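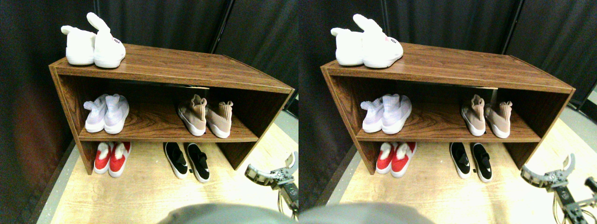
The four members of Millska will not be named in this article, at their own request. They've played under the band name only since a promoter printed all their surnames on a poster and managed to misspell every one, including the one with four letters. So what follows is credited to the singer, the drummer, the bass player and the one who plays everything else, and who would like it known that this includes the autoharp.

They are sitting at the back of a bakery in Terkcombe, two hours before soundcheck, dividing a cinnamon bun with the solemnity of a land settlement. Their second album, Melnychuk, comes out in October. The first sold 700 copies, a figure the drummer offers before I've asked.

"And we know where a lot of them went," she says. "My aunt has nine."

Melnychuk is named after the street where the singer grew up, which had a grain elevator at one end and a hockey rink at the other and, by his account, very little to detain you in the middle. The songs are slower than those on the debut and considerably louder. There is an accordion on four of them. There was going to be an accordion on six.

"We had a talk," says the bass player.

"It was a long talk," says the multi-instrumentalist, who owns the accordion.

The record was made over one winter in a former curling club, where the heating worked on a timer understood by no living person. It would come on at three in the morning and roar until breakfast. The band adjusted their hours to suit, and most of the vocals were done before sunrise with the furnace shut off between takes. On the closing track, "Anis", you can hear it ticking as it cools. The singer wanted it removed. Everyone else wanted it turned up, and for once the vote went quickly.

"Anis" is the song people already know, or at least the one they shout for. It's seven minutes long, has no chorus to speak of and ends on a chord the bass player describes as "a mistake we got attached to". They've been closing with it for a year. At a folk festival last summer they played it to more than 1,000 people, most of whom had come in under the tent to get out of the rain, and a fair number stayed when the rain let up. The band regards this as the high point of their career so far.

"You could see blue sky," says the drummer. "They had options."

I ask who Anis is. The singer looks at the bun. "It's the liqueur," he says eventually. "My grandfather kept a bottle behind the encyclopedias. Everybody thinks it's a girl. I've had some really thoughtful letters about her."

He doesn't correct them?

"I did once. She seemed let down. She wrote back and said she preferred hers."

They have been together eight years, the first three of them as a ska band, which accounts for the back half of the name and for a trombone none of them will discuss. The change came gradually. The horn players moved away for work, the tempos dropped, and one night they noticed that the dance floor had sat down. The name stayed because they'd paid for the stickers. There were 3,000 in the order, and the multi-instrumentalist reckons they will be through them by retirement.

The tour for Melnychuk runs to 34 dates, the longest any of them has attempted, in a van with one working speaker. The speaker is on the passenger side. Seating is decided by a rota, and the rota has been amended so many times that it now has footnotes. None of them has quit a day job, though the drummer has negotiated what her manager calls flexible hours and she calls Thursdays at a reduced level of enthusiasm.

Are they nervous about the reception? The first album got a handful of reviews, one of which called it "promising in the way that a cloudy morning is promising". The bass player has it memorised. He thinks it's fair, and he has suggested it for the back of the new sleeve.

"I don't need it to be big," says the singer. "I'd like it to be bigger than my aunt."

"That's my aunt," says the drummer.

"I'd like it to be bigger than her aunt."

They have begun work on a third record already, or on an argument about one. The singer has a batch of songs on piano. The drummer would like to play something fast again before her knees go. The multi-instrumentalist has been looking at a hurdy-gurdy online, late at night – only looking, he says, and the seller hasn't even replied.

The bass player puts down his fork. "You messaged the seller?"

Soundcheck is at five. They leave at ten past.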